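Dalholm carpet tiles, charcoal: a review after one winter
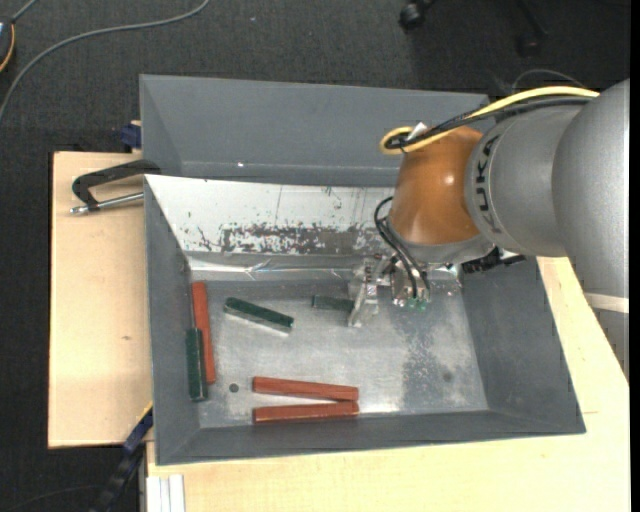

Dark charcoal floor with a fine woven texture.

We bought the Dalholm tiles in charcoal for a downstairs office and the hallway off it. The old broadloom had gone flat near the door and I didn't want to pay a layer again.

The tiles come in boxes and have a stiff backing. I used the maker's tape at the corners and nothing else. Cutting was slow. A new blade did 5 tiles before it started to drag, so buy a pack of them. The last row against the skirting board took me most of an afternoon, mainly because the wall isn't straight.

Colour is as shown on the website, maybe a touch bluer under LED globes. It hides dirt well but shows every bit of white lint, and we vacuum more often than we used to. A spilt coffee came out with warm water and a rag.

Two tiles in the hallway have lifted slightly at one edge. I emailed the shop and Yaneth Ríos replied the next morning and posted replacements at no charge. Only one has gone down so far.

Chair castors roll fine. It's firm underfoot, so if you want something soft for bare feet look at the Nulta range, which costs more and has a thicker pile.

I'd buy them again for the office. For the hallway I'd probably go with vinyl.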